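**Blocks and trays: notes on the reissued set**

The Bolldale sorting sets have been recut. The old blocks had drifted in size after years of sanding, and the Fluvik trays they were meant to fit had been replaced twice with whatever carton was on hand. Thandeka Kekana has now checked all 639 blocks against one gauge. Blocks that failed went to the offcut bin; 20 were green, more than any other color.

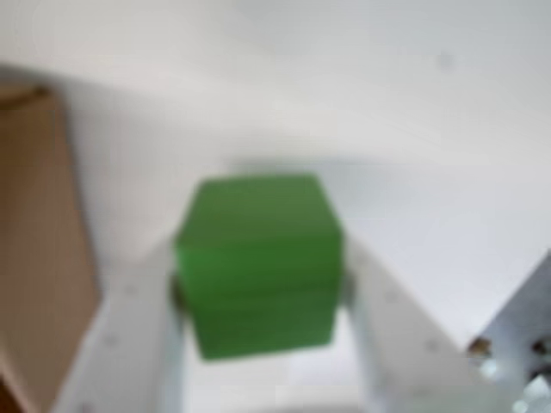
Edges get a light bevel and no more. A heavy bevel reduces the flat face, and a stacked column starts to lean by the fourth or fifth block. Paint is applied in two thin coats, with a full day between them. The green is Tshabalala stock and dries matte. It marks less than the gloss used before October, but it shows shading strongly, so a side face can look like a different color from the top. Compare blocks top face to top face under the same light.

Trays remain corrugated cardboard. Wood was tried and was too loud. The front wall is cut low so that a block can be lifted out without tipping the tray. A torn top edge on the back wall is acceptable. A soft floor is not, and a tray with one should be flattened and recycled.

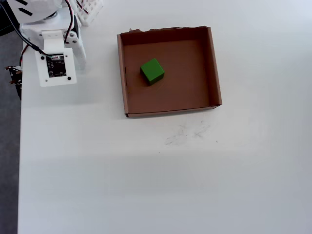 ### Handling and storage

Use the sets on a plain, light tabletop. Scuffs on a white top usually come off with a damp cloth; leave the solvent in the cupboard. Blocks should be wiped dry and never soaked, as the end grain swells first and the gauge will reject them.
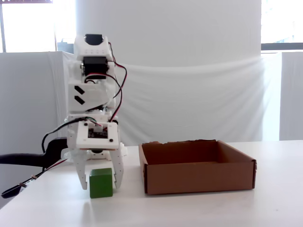 Store each color separately, no more than 9 to a bag, with the Esus label facing out. Labels from the previous issue carry the old block size and should be removed. Replacement trays are available from Thandeka, flat or assembled. Requests for spare blocks should state the color and the set number.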